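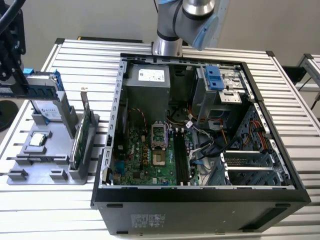
Open tower on its side, side panel off, memory slots empty.

Ellemthorpe Repair and Reuse Depot
Quarterly workplace inspection: Building B, with comments
Period: November
Inspected by: Maëlys Besson
Ratings used: OK / Needs attention / Not OK / N/A

1. Exits and walkways

1.1 Exit doors open fully from inside without a key. OK
1.2 Exit signs lit. Needs attention
Comment: Sign over the loading dock door flickers. Reported to Hikbridge, who hold the electrical contract. Same comment last quarter.
1.3 Walkways clear to the painted lines. Not OK
Comment: Two pallets of monitors were parked across the line by the rear exit at 10 am. Moved while I was there. Goods-in needs a set spot for overflow and doesn't have one.
1.4 Floor in good condition, no lifting mats. OK
1.5 Evacuation plan posted and current. Needs attention
Comment: Plan at the front desk is current. The one in the lunch room still shows the old assembly point on Gremard Street.

2. Fire equipment

2.1 Extinguishers on hooks, tags in date. OK
2.2 Extinguishers not blocked. Needs attention
Comment: CO2 unit near the shrink wrapper has a broom cupboard door opening over it. Rehang the door or shift the bracket.
2.3 Battery quarantine bin closed, outside, 5 metres from the wall. OK
Comment: Distance measured with a tape. Lid label is fading in the sun and will want replacing by autumn.
2.4 Hot work permits filed. N/A
Comment: No hot work this quarter.

3. Electrical

3.1 Portable equipment tested and tagged. Needs attention
Comment: 147 items on the register. 16 overdue, mostly heat guns and the chargers that live in the van. Hailu Test and Tag have been booked to finish these.
3.2 No piggybacked power boards. Not OK
Comment: One under the front desk, with a fan heater on it. Heater removed. Staff who are cold should ask for the panel heater from stores.
3.3 Safety switches trip on test button. OK
3.4 Equipment isolated from power before covers come off. OK
Comment: Asked three people on the floor to tell me the procedure and all had it right. New starters should still sign the sheet.

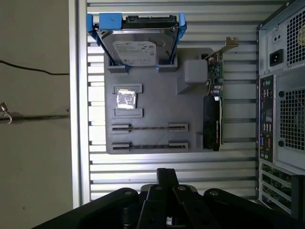
Hard drive in a blue caddy, resting in the holder brackets on the grey tray.

4. Manual handling

4.1 Trolleys in good order. Needs attention
Comment: Flatbed number two pulls left and has a split tyre. Tagged out. Please don't take the tag off because it's the only one free.
4.2 Nothing heavy stored above shoulder height. Not OK
Comment: Box of laptop power supplies on the top shelf, bay 4. It weighed 58 kg on the floor scale. Split into smaller cartons and keep below waist height.
4.3 Step ladders rated and undamaged. OK
4.4 Height-adjustable benches work. OK
Comment: One handle is stiff. A bit of grease should do it.

5. Hand protection and first aid

5.1 Cut-resistant gloves available in all sizes. Needs attention
Comment: No smalls left. There have been two nicked fingers since the last inspection, both from sheet-metal edges and both in the register. Neither needed more than a dressing. In each case the person had taken the gloves off to get at a screw.
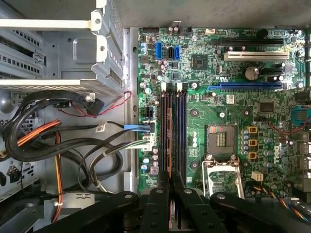
The thinner coated glove we trialled in winter gives enough feel for small fasteners, and the people who tried it kept it on. I'd order a carton in small and medium before going back to the old type.
5.2 Safety glasses worn when shredding or drilling. OK
5.3 First aid kits stocked. Needs attention
Comment: Front kit full. Back kit is short of saline and has no adhesive tape. Eyewash bottle expires soon, so order with the rest.
5.4 First aider on every shift. OK

6. Housekeeping and amenities

6.1 Screws and offcuts swept up at end of shift. OK
6.2 Bins emptied, e-waste streams not mixed. Needs attention
Comment: Toner cartridges in the general plastics cage again.
6.3 Lunch room clean, fridge below 5 degrees. OK
6.4 Lighting adequate. OK
Comment: Dock corner is dim after 4 pm. Will check again with the light meter.

Actions carried forward
Exit sign, dock door: Hikbridge
Overflow spot for goods-in: floor supervisor
Overdue tagging: Hailu
Gloves, saline, tape, eyewash: M. Besson
Lunch room evacuation plan: office

Copy to the noticeboard and the site folder.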